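From the Tusstead Neighbors newsletter, October

BASKETS, SHELVES AND A FRESH START IN THE SMALL ROOM

If you have put your head around the door of the small room at Tusstead House lately, you will know that we have been having a good old turn-out. It began, as these things do, with one person looking for one thing. Nia Samuel went in for the spare knitting needles before the Saturday group, and came out an hour later with a box of jigsaw pieces, three odd mittens and a very firm opinion that something had to be done. (She did find the needles, in with the Christmas napkins.)

So we did something! Everything came off the shelves and went out into the hall on trestle tables, and I do mean everything. We had yarn, we had picture books, we had the good scissors that were given up for lost two winters ago, and we had a jar of buttons that Genowefa Borkowska sat down with "for a minute" and was still sorting when the rest of us had finished our tea. I am told she got as far as the blue ones and would be glad of company for the rest.

The white cubby shelf is staying, and I am so pleased, as there was talk of swapping it for cupboards with doors. My own feeling is that once you put a door on a thing you stop knowing what is behind it. With open compartments you can see at a glance what you have, and the little ones can reach the lower ones for themselves. We gave it a good wipe down with warm soapy water and left it to dry before we started thinking about what should go where, and that thinking has taken a good deal longer than the wiping.

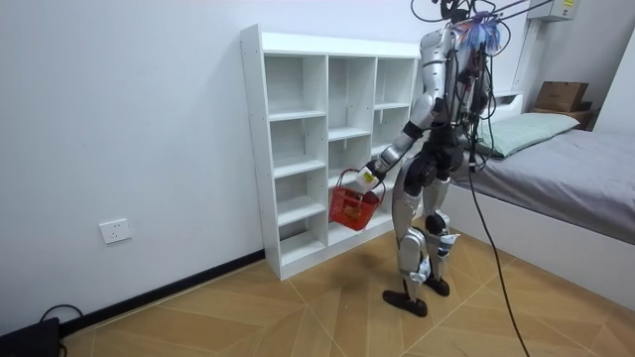 Red basket at the cubby shelf in the small room.

Now, about baskets. Digby Nepia has been in favor of them from the start, the open-topped sort with a handle, like the ones you carry around a store. His idea is that you pick up your basket, take it to the table, do your craft or your puzzle, and then the whole lot goes home again in one trip. I was a bit doubtful to begin with (I like a lid, I always have) but I have come around. The grid sides let you peek in without tipping everything out, and red is a cheerful color against all that white. Do bear in mind that small things like beads and pins will slip straight through the holes, so please pop those in a jar or a zip bag first.

The plan at present is yarn and needles up high, paper and paints in the middle, and books and puzzles down low. Rodrigo Toledo has offered to write the labels, as he has the nicest handwriting of any of us, and he would like to hear by the end of the month if you think a group has been left out. The quilters have already been in touch, at some length.

We could still use a few clean baskets, jars with lids that fit, and picture books in decent shape. No more jigsaws for now, please, unless you have done them yourself and know that all 500 pieces are there. Leave things on the bench inside the front door with your name on a slip of paper, and Nia or I will find them a home.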